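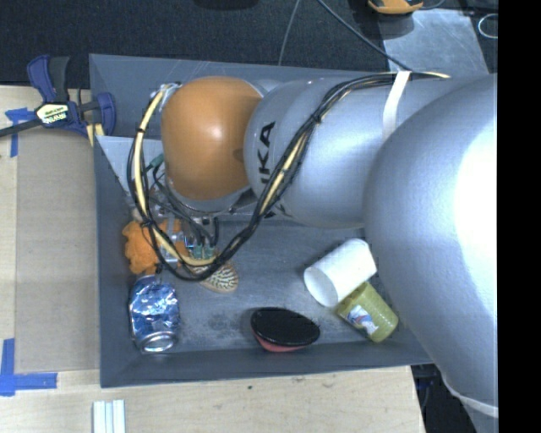 Someone replied last night to say a museum with two sites is just two museums sharing a gift shop, and why was I so cross about the Droka branch closing. Fair question. Thread.

1/ Droka is the small one. Old customs house by the river, folk collection, weaving, bells, the painted chests. The big building is in Kiron, that's the one on the posters. Same museum on paper — same director, same budget, same ticket.

2/ The collection STARTED in Droka. The Kiron building came much later, when they wanted somewhere with a proper lecture hall. People get this backwards all the time, incl. the museum's own leaflet.

3/ Plan as announced February 15, 2018: Droka shuts to the public in September, everything goes to the Diekmann store outside Kiron. "Consolidation". No reopening date anywhere in the document, I looked, then searched the pdf for the word "reopen". Nothing.

4/ Numbers, from the annex at the back. 2,346 objects held at Droka. Of those 200 are promised a place on show in Kiron. The rest go into crates.

5/ And yes before anyone says it, most museums have most of their stuff in storage. I know. But Droka is the odd one, nearly all of it is out, floor to ceiling, labels typed on cards. You walk in and there it is. Bit mad, bit dusty, I love it

6/ The language room. This is the one I'd chain myself to. Seven listening booths, recordings of people from the upper valley villages talking about haymaking and weddings and whose goat got into whose garden. Some of those dialects you won't hear spoken now outside that room.

7/ The plan gives the language room one line. "Audio material to be reviewed." Reviewed by who? When? Is it even digitised? I emailed in and got the standard reply, thanks for your intrest in our exciting future etc

8/ Someone's asked about Cladance. Right. Cladance is the design firm doing the new Kiron galleries. They've done nice work elsewhere, I've no quarrel with them. Their brief was the Kiron building, so Droka isn't in their drawings at all. Can't blame them for that.

9/ Money. The case for closing is the roof, and the heating. The roof is bad, I've stood under the bucket. But the repair quote isn't in the annex, so we're asked to agree it's too expensive without seeing the price??

10/ Also the school visits. Kids from the valley can walk to Droka. Kiron is a bus and then another bus. There's a line about "outreach boxes" going round schools. A box with a bell in it. Come on.

11/ What I'd like, since people keep asking: publish the roof quote. Keep the ground floor open, even just weekends. Copy the recordings before anything gets unplugged, and leave a set in Droka library so families can go in and hear them.

12/ Comments are open on the museum's site, it's under "About us" then "Governance" then right down the bottom, becuase of course it is. You need to put a postcode in. Any postcode works, doesn't have to be local.

13/ If you write, mention something particular. The chests, the booths, the wedding bells on the stairs — whatever you remember. Saying "please don't close it" is fine too but they'll get plenty of those.

14/ Correction to 6, the booths are upstairs in the back, not in the old weighing room. Didn't say that here but I said it in a reply and I've been told off. The weighing room is the looms.

15/ Off to work. Will answer the rest tonight, and if anyone has the older leaflet, the green one with the floor plan, please scan it and send it me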